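Notebook > Gripper trials > Entries

June 21, 2026

Second full day with the hand grippers at Nouhaila's kitchen table. She was out until noon, so I set up alone. I put the black one with the blue pads first because the Follton gripper still needs a new battery cover and I didn't want to start with tape on it.

Plan was 40 picks per gripper, same plates and cups for each. I got through 40 with the black one and 9 with the Follton before the cover came off again. I wrote the 9 down but I don't think they count for anything.

The clear glass plate with the painted flowers was the one I worried about. The rim is scalloped and beaded, so the pads never meet a flat edge. I went in from the near side with the fingers pointing away from me, one over the rim and one under, and closed slowly. If I closed fast the plate turned a little before it lifted. No chips. The lemon tablecloth is slippery under glass and I may ask her to take it off for the cups.

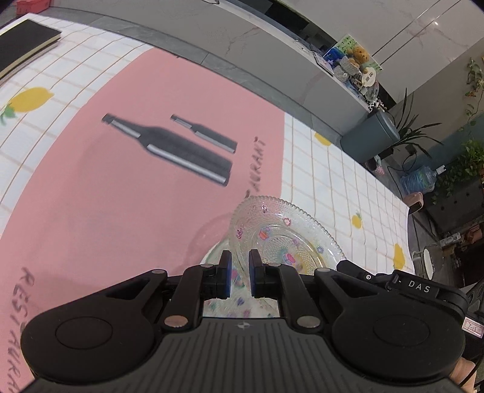
Glass plate, fingers open at the rim, just before closing.

Grip notes, black one. Holding it low on the ribbed part is easier on the wrist than holding it up near the linkages. After the first half hour my thumb hurt anyway. The Follton is lighter in the hand but the fingers don't open as wide, and with the deep bowl I had to come in at the corner of the pads, which I don't like.

Bakari Gachanja called after lunch. He wants the force readings at 100 per second and not the slower setting I used in February. I changed it in the Drokesano software and ran one short test. It saved 3000 lines and none were blank, so I left it that way. He also asked if we could try softer pads. I said yes, if he sends them, but I won't change pads in the middle of a set.

Nouhaila came back and did a few picks herself. She closes much harder than I do. We should each do a full set or the comparison will mostly be about our hands.

Tomorrow: fix the battery cover, start the Follton from zero, cups after that. Buy tape. Write to Bakari about the pad thickness.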